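Teaching by Demonstration: Frequently Asked Questions
Genemmont remote demonstration program
Last updated 8/26/22

These are the questions we get most from new operators and from the people who book time on the Bandeck station. If your question is about your account or your pay, use the contact form instead.

What does an operator do?

You control two arms through a short task, and the software records what you did. Each recording is called an episode. When a task has enough good episodes, they go to the training group, who use them to teach a policy to do the task without you.

Do I need to know how to program?

No. You need to be able to follow a task card, keep your hands steady, and stop when something looks wrong. Most operators are comfortable with the controls by the end of their second session.

What is the difference between hand guiding and remote control?

With hand guiding, you stand at the real station, put the arm in free-move mode, and push it through the motion yourself. With remote control, you hold a pair of controllers and the arms follow. Hand guiding is easier to learn and works well for one arm. It gets awkward with two arms, so all two-arm tasks are done by remote control.

Why do I start in simulation?

Every operator records 20 accepted episodes in Rirkodero, our simulator, before getting time at the real station. You can bump the table there and nothing breaks. The controllers and the task cards are the same ones used at the station, so what you learn carries over.

Simulation episodes are not thrown away. The ones that pass review are used for training along with the real ones.

How long is an episode?

Most tasks have a limit of 35 seconds. The clock starts with your first movement, not when the scene loads, so take a moment to look things over. If you run out of time, the episode is marked incomplete and you can reset and try again.

Does every episode have to look the same?

No, and it should not. The reset puts objects down in slightly different places. Go to where the object is on this reset. If you find yourself making the same motion from memory, slow down. Small differences in your path are fine and even useful.

Big differences in method are a problem. If the card says to pick up from the side, always pick up from the side. A set where half the episodes use a side grip and half use a top grip is hard to learn from.

What if I make a mistake in the middle?

It depends on the mistake. If you miss a grip, open the fingers, back off a little, and try again in the same episode. Those recoveries are worth keeping. If you drop an object off the table or the arms touch each other, press Discard and reset.

Do not pause for a long time to think. A still arm gets recorded as part of the task - and the policy may learn to stop there too. If you need to think, discard.

What do I do with the arm I am not using?

Keep it clear of the work and leave its gripper open. Do not park it over a container, and do not wave it around. On tasks that use only one arm, the card tells you which one.

What does the bottle task involve?

The bottle task is number 419 in the task list and is usually the first one assigned. There are two containers, a pink bin and a teal tray, and one small dark object with a yellow end.

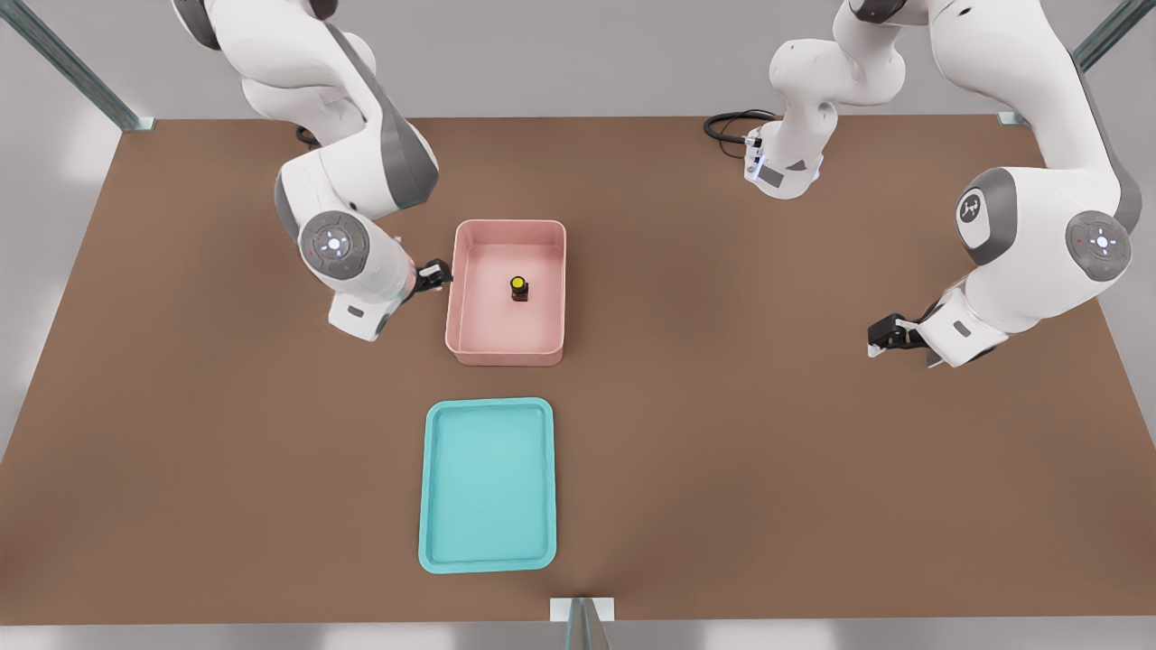
The object in the pink bin.
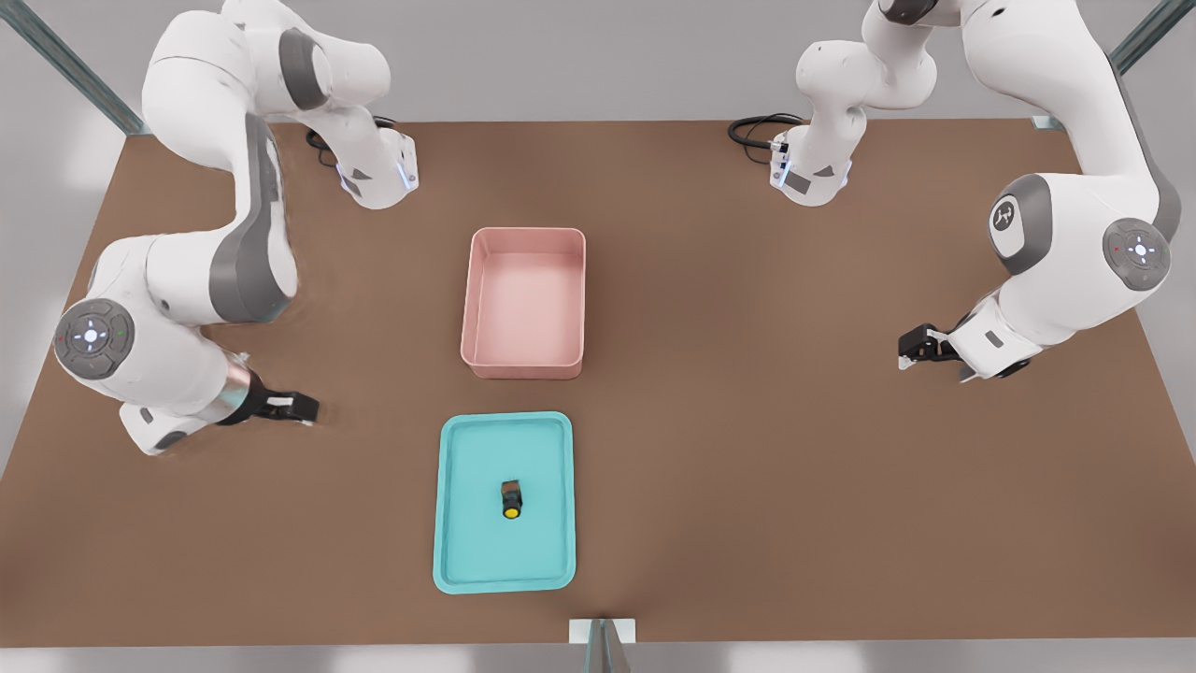
The object in the teal tray.

Read the card before each block, even if you did the same task the day before. Cards get changed, and the version number at the top is saved with your episodes. If the card and the scene do not match, stop and report it. Do not guess which one is right.

Who checks my episodes?

Each one is played back by a reviewer, who marks it accepted, rejected, or needs a second look. You can see the result and a short note under My Episodes. The most common notes are "released too high," "arms too close," and "long pause at start."

Can I dispute a rejection?

Yes. Open the episode, choose Ask for Review, and say what you think the reviewer missed. A different reviewer will play it back. Their decision is final for that episode.

The arms are lagging behind my hands. What should I check?

Use a wired connection if you can, and close anything else that is using the network. Then run the delay test from the settings page. If the test fails twice, end the session and report error 853. Do not keep recording through a delay, even a small one. The timing in those episodes is off and they will be rejected.

My left and right arms are swapped.

You are holding the controllers in the wrong hands, or they were paired in the wrong order. Put both down, choose Pair Again, and pick up the left one first.

When will new tasks be added?

The next group of task cards is planned for October. It includes two handover tasks, where one gripper passes an object to the other. You will need your 20 accepted simulation episodes before you can sign up for those.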